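Sprechvorlage, Jahrestagung Arbeitssicherheit in der Laborautomation
Vortragender: Houshang Tehrani, Prüfstelle Lidorach
Redezeit: 15 Minuten, Rückfragen im Anschluss
Es gilt das gesprochene Wort.

Folie 1: Begrüßung

Sehr geehrte Damen und Herren, im Namen der Prüfstelle Lidorach danke ich für die Einladung. Gegenstand meines Vortrags ist ein Störfall an unserem zweiarmigen Versuchsplatz Resik, der sich im Dezember ereignet hat. Personen kamen nicht zu Schaden. Der Vorgang wurde dennoch als meldepflichtig eingestuft, da sich ein Arm nach einem ausgelösten Schutzhalt erneut in Bewegung gesetzt hat.

(Kurze Pause. Hinweis, dass der Abschlussbericht auf Anfrage erhältlich ist.)

Folie 2: Aufgabenstellung

Am Versuchsplatz werden Handhabungsaufgaben mit leichten Alltagsgegenständen erprobt, vorwiegend Stifte, Schalen und Kunststoffbecher. Die Greifkräfte sind niedrig angesetzt, die Verfahrgeschwindigkeit ist begrenzt. Aus diesem Grund war die Gefährdung in der ursprünglichen Beurteilung als gering bewertet worden. Diese Bewertung halten wir heute für unzureichend.
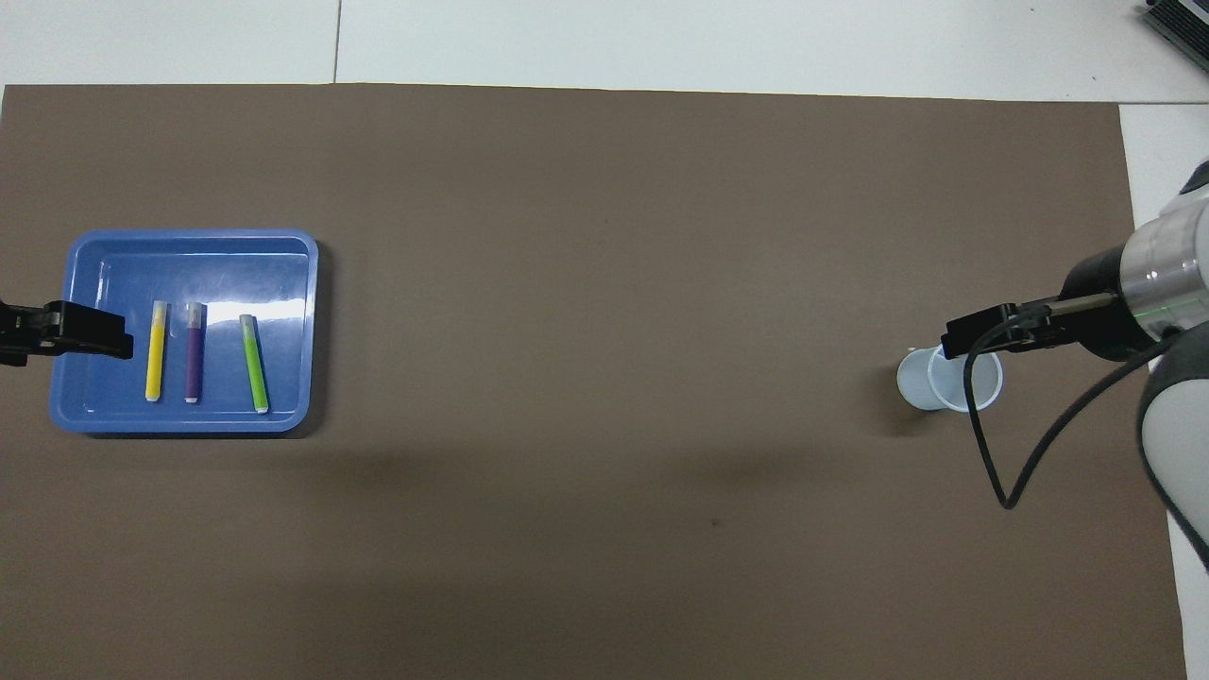

Der Schutzhalt wird am Versuchsplatz für beide Arme gemeinsam ausgelöst. Die Freigabe nach der Quittierung erfolgte zum Zeitpunkt des Ereignisses jedoch getrennt. Die Ablaufsteuerung Tovent hielt für jeden Arm eine eigene Warteschlange vor, und nur eine davon wurde beim Halt gelöscht.

Folie 3: Ablauf des Ereignisses

Bei Zyklus 2.439 der Dauererprobung meldete der rechte Arm eine Überschreitung der zulässigen Kraft am Greifer. Der Schutzhalt griff ordnungsgemäß. Die Bedienperson quittierte die Meldung und wollte einen verrutschten Becher von Hand zurücksetzen. Roughly gesprochen lagen sechs Sekunden zwischen Quittierung und Anlauf; der rechte Arm führte dabei den noch gespeicherten Fahrbefehl aus. Die Bedienperson hatte den Arbeitsraum noch nicht betreten.

(Zeitleiste einblenden. Keine Angaben zur Bedienperson, auch nicht auf Nachfrage.)

Folie 4: Ursachen

Die technische Ursache lag in der unvollständigen Löschung der Befehle. Hinzu kam ein organisatorischer Mangel: Die Betriebsanweisung ließ offen, ob die Quittierung vor oder nach dem Eingriff von Hand vorzunehmen ist. In der Praxis hatten sich beide Reihenfolgen eingebürgert. Bei der Abnahme war der Wiederanlauf ausschließlich mit leerer Warteschlange geprüft worden.

Folie 5: Maßnahmen

Der Betrieb wurde am selben Tag eingestellt. Seit der Wiederaufnahme löscht Tovent bei jedem Schutzhalt sämtliche Befehle beider Arme. Der Anlauf erfordert eine gesonderte Startfreigabe von außerhalb des Arbeitsraums. Die Betriebsanweisung wurde neu gefasst, das Personal unterwiesen. Der Wiederanlauf mit gefüllter Warteschlange ist nun Bestandteil jeder Abnahme und wird je Arm 5-mal wiederholt.

Folie 6: Offene Punkte

Nicht abschließend geklärt ist, weshalb die Kraftüberschreitung gemeldet wurde. Ein Fehler des Sensors lässt sich nach Auswertung der Protokolle weder bestätigen noch ausschließen. Der Sensor wurde vorsorglich getauscht.

(Falls die Zeit knapp wird, Folie 6 nur kurz ansprechen und auf den Anhang des Berichts verweisen.)

Ich danke Ihnen für Ihre Aufmerksamkeit und stehe für Rückfragen zur Verfügung.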